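Notes, planner talk (Fontana room, 27 min)

Slide 1. Why two arms need one clock
Say hi, thank Lenuța Grecu for the Zondier logging code. Our old stack ran a planner per arm and they fought over shared space constantly. Janton plans both together, and I love how much code we got to delete!

Slide 2. The replan loop
Go slow here. New path every 160 ms, three candidates each, cheapest one wins. Mention the wrist-to-wrist distance cost -- people always ask.

Slide 3. Close quarters
Both grippers over the blue tray, switches inside, the left one right down by the yellow cap. Great spot to talk about the distance cost again. 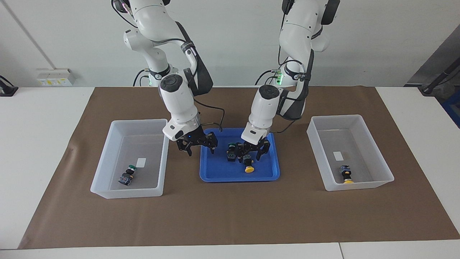
Slide 4. What's next
Grasp scoring, then cable-aware paths. Leave time for questions.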